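Scuffed blue plastic bin, keep it or replace it?

Remo Sorrentino
Posted Sunday, May 12, 2024

I want to store winter blankets in a blue plastic bin that has seen a lot of use. The inside is covered in fine white scratches and the rim is scuffed. Will it snag the fabric, and can the marks be removed?

Benedetta Galli

Run an old pair of tights over the rim and walls. If they don't catch, blankets won't either. Wash it with dish soap and let it dry overnight. Skip scouring powder, it only adds more scratches.

Arkden

just buy a new one

Remo Sorrentino

Photos of the bin:

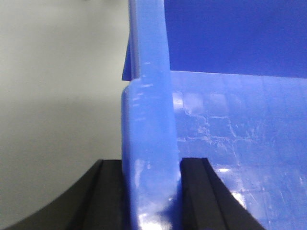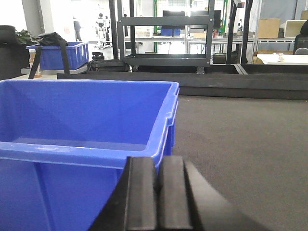 I'll try the tights tonight. If anything catches I'll line it with an old sheet.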